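The Minimum Order Is the Product

Every delivery startup treats the minimum order as a small embarrassment. It is set late, usually by the finance side, and then lowered whenever growth slows. I think this is backward. The minimum order decides who the customer is, how many stops a rider can make in an hour, and whether the kitchen is paid for its work. It should be fixed before the app has a name.

The last round of cuts in prepared-meal delivery makes the case well enough. Wendari dropped its minimum in its second year to match a rival that had none. Order count went up. Average order value went down by more than the order count had gained, and each of those smaller orders still needed a rider, a bag, a payment fee and a share of the support desk. The company reported the order count. It kept reporting the order count until it closed its evening service in September.

Take a single delivery at 372 rupees. Food and packaging take the largest share. Payment processing takes a little. The discount, which most customers by then regarded as the normal price, takes a good deal. What remains has to pay a rider who made one trip to one door and then rode back with an empty box. If the same rider carries three orders to one office building, the trip cost per order falls to a third and the kitchen can cook in batches. Nothing about the recipe has changed. All of the improvement comes from the shape of the demand, and the minimum order is one of the few controls a company has over that shape.

The usual objection is that a high minimum keeps first-time customers away. It does. It keeps away the ones who wanted a single dish with free delivery, and there are a great many of them. They are also the customers who leave when the coupon runs out. A company that has spent its funding to reach them has bought a list of phone numbers.

A second objection is that scale will fix the problem. With enough orders in a small enough area, the argument goes, riders will be chained from door to door and the trip cost will fall by itself. This works on paper and in a very small number of neighborhoods. It fails at the hours that matter. Lunch demand is compressed into a short window and customers expect food within it. A dispatcher who holds an order for 15 minutes to pair it with another has used up most of the time the customer will tolerate. Grurkov tried this with a fleet it employed directly, and the riders sat unused for much of the afternoon at full pay. It then tried it with contract riders, who were cheaper in the afternoon and missing at one o'clock.

Density is real, but it has to be bought one block at a time, and each block costs money before it returns any. Most of these companies opened in new cities instead. A new city produces a new line on a chart. A fuller rider bag produces a slightly better number in a spreadsheet that few investors ask to see.

There is a related mistake in the menu. A long menu is cheap to display and expensive to cook. Every added dish brings its own ingredients, its own spoilage and its own chance of being made wrong at peak. A kitchen with 100 dishes and a low minimum order will receive a stream of single items with nothing in common, which is the worst possible input for a batch process. The same kitchen with a short menu and a higher minimum will receive fewer tickets and more repeats. Cooks can work ahead. Waste can be forecast with a pencil.

Bread shows this on a small scale. A kitchen that offers two kinds of bun has to hold stock of both, and each runs out at a different time.

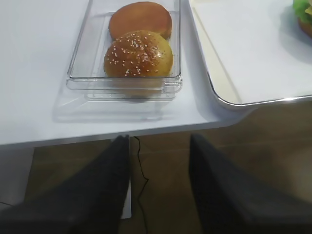
Govindasamy
Contributing writer, delivery and logistics

The bun is among the cheapest parts of the meal, and it still imposes a cost when it varies. It has a short life, it takes up shelf space out of proportion to its price, and a shortage of one kind stops a sale even when everything else is ready. Multiply that by sauces, sides and containers and the long menu begins to look like a second business that the first one has to support.

Pirkau is a useful comparison. It sells only to offices, requires orders by ten in the morning, and will not send a rider for less than its minimum, which is set per address and not per person. Colleagues who want lunch have to agree on it among themselves. That is an inconvenience, and the company has lost customers over it. It has also kept its delivery cost below a tenth of order value with 323 regular addresses, and it has not entered a second city. Its funding has been modest. Its coverage in the press has been close to nil.

I do not claim that every meal company should become a caterer. People eat alone, at home, at nine at night, and some of them will pay the true cost of having that meal brought to them. The point is that they should be shown that cost. A fee that rises as the order shrinks is easy to build and easy to explain. It lets the small order exist without asking the large one to carry it. Companies avoid it out of fear that a visible fee will lower conversion, and they are right that it will. The orders lost that way were being sold below cost.

Investors carry part of the blame. A growth target stated in orders will be met in orders, by whatever means is nearest, and the nearest means is always the discount followed by the lower minimum. A target stated as margin per trip would have produced different companies. Some of them would be very small. A few would have found out in their first year that their city could not support the service, and would have stopped while there was still money in the bank to pay suppliers.

Any company still raising money in this sector should be asked for two figures before the meeting starts: the number of orders per rider trip at lunch, and the share of orders below the value at which a trip breaks even. If the founders have to go back to the office to find them, the minimum order was probably set by someone looking at a competitor's app.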